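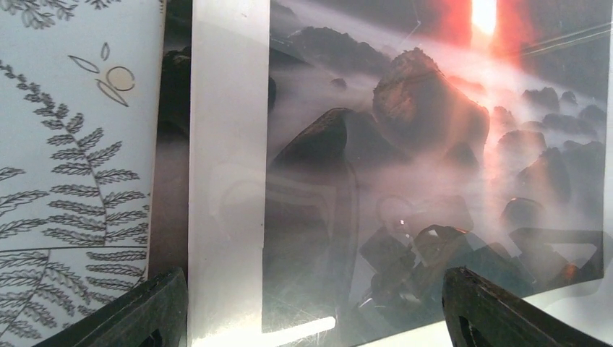 House Rules for a Robot Arm: what we wrote, what we broke and what we kept

Posted in: Student Projects / Robotics / Second Year

We use cookies to remember your settings and see which pages get read. Accept all | Manage choices

Project report, Prundance group, Dedden College, June 2020

What the project was

When I tell people I spent a term on robotics they expect the robot to have done something impressive. Ours picks up flat things. Prints, cards, book covers, anything thin that stands or lies about in the Ajayi lab, and it moves them from one place to another with two black fingers. My part wasn't even the picking up! I had the rules. Somebody had to write down how we run the arm, who's allowed near it, what gets logged and what we do with all the pictures from the wrist camera, and I put my hand up before I knew how long it would take.

So this report is mostly about a document. It's called the Prundance house rules, it fits on two sides of paper, and it's on its fifth version.

Where I started

I began by reading. The lab has a shelf of safety standards, and I got through more of them than I'd like to admit (with a lot of biscuits). They're written for people who install machines in factories, so plenty of it didn't fit a small arm on a bench, but the general idea carried over well enough: look at the whole job, write down what could hurt someone, take away what you can, and only then start putting up signs. My first draft did this backwards. It was nearly all signs.

The other thing I pinched was the word "shall". In a standard, "shall" means you must and "should" means you really ought to. I'd been using them as if they were the same word, and so had everybody else in the group, which explained a few arguments about whether the speed limit was a limit.

The rules about people

These are the short ones. Hands stay outside the taped line while the arm has power. One person runs the arm and one person watches, and the watcher holds the stop button and isn't on their phone. If you need to straighten a card, you stop, you say "stopped" out loud, and you wait for the other person to say it back. It feels daft for the first ten minutes and then you stop noticing.

We also wrote that the watcher can press stop for any reason and doesn't have to explain. I'm fond of that rule. In version two you had to fill in a form after every stop, and guess what, people pressed it less. We scrapped the form and put a tick box in the log instead.

The rules about shiny things

I hadn't planned this section at all. A glossy print is a nuisance for a camera that sits at the wrist, right behind the fingers. Take the big one with the dark rocks coming up out of white mist and the orange-red sun at the top. From the wrist you get the rocks, and on top of the rocks you get a jumble of dark blocky reflections with pale outlines, and down near the bottom a streak of white light bright enough to pass for an edge. The pale fern panel next to it is much kinder. You can follow its straight right side without any bother.

For a while our notes just said "bad picture" for this sort of thing, which is no use to anyone reading it in August. The rule now is that the person labelling marks glare and reflections separately, with a code for each, and doesn't guess at what a reflected shape might be. If you can't tell whether a line belongs to the print or to the room, you write "unsure". We argued about "unsure" for a whole afternoon. I wanted it and I got it, and 78 pictures carry that label in the final set.

There's a privacy side too. A shiny surface can show a face, or a screen with somebody's email open on it. So every picture of a glossy item shall (see, I learnt) be checked at full size before it leaves the lab computer, and if a person can be recognised it gets deleted. No blurring. We tried blurring and missed bits.

The rules about gripping

Grip force starts at the lowest setting and goes up one step at a time. No print that can't be replaced goes anywhere near the fingers. Where two or more flat things stand close together with a narrow gap between them, the arm comes in slowly, pauses, and the operator looks at the wrist view before the fingers close. The pause was the least popular rule in the whole document. It makes every session longer, and two of the group asked me to drop it. I left it in and made it shorter.

Did anyone follow them?

Bit of a mixed bag. We had 2,711 wrist pictures by the end, and I checked the paperwork for 200 of them against the rules. The labels were in good shape. The session logs were worse, mainly the box for who was watching, which people left blank when they were in a hurry. I did it too, more than once, and I wrote the thing.

I also gave the rules to a group from Lukard, who hadn't seen them before, and asked them to run a session with no help from me. They got through it, but they read "the line" as the edge of the bench. There are two lines! The tape is red and the rules now say "the red tape".

What I'd change

I'd write the log sheet first and the rules second. Most of my edits came from somebody standing there with a pen, not knowing what to put in a box. I'd also ask for a matt board to stand behind the items, and I'd test the lights at different heights, which I meant to do and ran out of term for. The labelling codes need a proper example next to each one as well. I've done glare and reflections so far, and the rest are still just words in a table.

Version six is open on the shared drive if anyone in next year's group wants to carry on with it. Please keep the stop rule as it is.

Contact the department | Copyright Dedden College | Back to top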